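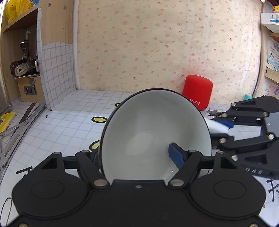

Big round bowl, glossy on the inside.

Monday, May 11, 2015

Right, a few of you asked how my slip and fall claim ended up, so I'm doing it as a thread. Kettle's on. Not legal advice, I do payroll for a living.

Quick recap for anyone new. Last July I went over on a wet ramp between the car park and the food court at Bunditz, the shopping centre in Plistmont. Broke my wrist, wrecked my good jeans, lost a very nice mango.

First thing I did wrong: I got up and went home. Didn't tell a soul at the centre. I was so embarrassed I just wanted to be in my car with the door shut.

Rang centre management the next morning and they were perfectly polite and took an incident report over the phone. But the report says "customer states", and those two words came back to haunt me for months.

If you fall over somewhere, find a staff member and get it written down before you leave. Ask for a copy. Take a photo of the floor with your phone, and your shoes too, bottoms as well as tops. I got asked about my shoes more than my wrist!

(They were flat sandals. Fairly new. I still had the box, thank goodness.)

Emergency department, x-ray, cast, the lot. Then hand therapy, which I had never heard of and now have strong opinions about. Putty. So much putty.

I paid for things as I went and chucked the receipts in the glovebox. By Christmas I was out of pocket almost $800, and that's only what I could prove. Parking at the hospital alone, don't get me started.

Half those receipts were the shiny thermal kind and had faded to blank in the heat. Take a photo of every one the day you get it. Pharmacy can reprint, the physio can reprint, the parking machine can't.

OK so, Drultel. That's who the centre is insured with. A claims officer rang me while I was at work and asked if I'd mind having "a quick chat on a recorded line". I said sure, like a dill.

She was lovely. She asked how I was going and I said "yeah, not too bad". You can guess what turned up in a letter later. I was being polite! I'd say not too bad if I was on fire.

You can say you'd prefer to answer in writing. I didn't know. I'd have written something a lot more sensible than what I came out with while eating a sandwich one-handed.

Their first letter said the ramp had been inspected that day and the claim was declined. No details about when, or who by, or what they found. Just inspected.

I very nearly left it there. My sister was the one who nagged me into seeing a solicitor, and I ended up with Mofokeng, mostly on the grounds that they're upstairs from my bank and had a lift.

First appointment was free and went for 46 minutes. I know that precisely, I was in a one hour park and watching the clock the entire time.

Things they asked me that I couldn't answer: what side of the ramp was I on, was I holding the rail, which hand was the shopping in, was it raining or had it just stopped. Write that stuff down the same night. I was guessing months later and it feels awful to guess.

Then the costs agreement. It was "no win no fee", and I went in thinking that meant free. Nope. It covers their fees. It didn't automatically cover disbursements, meaning the medical reports, records, filing and so on.

I asked what I'd owe if we lost and they showed me the page. Ask that question out loud. Also ask what happens if you want to stop halfway, or change firms, and whether there's an uplift on their fees if you win.

Somebody replied last time saying lawyers just drag it out. Mine didn't, as far as I could tell. Most of the waiting was for hospital records and then for a specialist to have a free appointment.

The time limits are real, though. There's a notice you might have to give well before the big deadline everyone quotes, and it's different depending on your state. I was closer to mine than I'd realised, and went a bit cold when they pointed it out.

The specialist was not my doctor, he was there to write a report. Bent my wrist every which way, measured it with a little plastic thing, and asked me about hanging out washing. I was in and out before I'd finished being nervous.

Meanwhile the solicitor had asked for the cleaning logs. The sheet for that ramp had 4 sign-offs missing on the day I fell – the whole stretch over lunch. I fell at lunch.

After that Drultel got noticeably keener to talk. We had an informal conference, everyone in separate rooms with bad biscuits, and it took 5 hours. I'd brought a book and read the same page the entire time.

It settled. I can't say for how much, so please stop DMing me to ask, Mum included. It wasn't house money. It was "sort out the bills and stop feeling sick about it" money.

One surprise: some of it had to go back for the treatment that had already been covered for me. Get your solicitor to give you the figure you'll take home, on paper, before you say yes to anything.

Wrist is okay. It aches when the weather turns and I can't open a jar of passata without a fight. Still do the putty.

Replying to a couple of questions – yes, I still shop at Bunditz. The ramp has new grip strips. I take the stairs.

And no, I never had to go to court. I had bought a blazer for it though. Size 14, navy, tags still on, if anyone in Plistmont wants it.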